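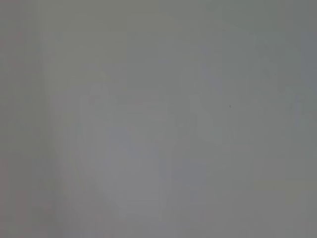 Tekis or Vandance fingers for a curved handle?
Posted by siddiqui_lab, 16/10/2025

Comparing both on the Oravlow arm. Vandance opens wider but flexes at the tip.

torquenut: Tekis. Flex ruins repeatability.

m_axis7: Disagree. Some flex helps on round stock.

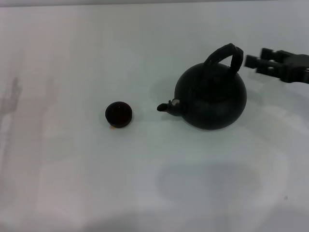 siddiqui_lab: Approach angle matters more to me than stiffness. I come in from the right, spout toward the cup, and with the cup that full I want no tilt at contact. Trying 8 degrees, then 15.

torquenut: Log the force too.

Contact | © Oravlow Users Forum | Back to top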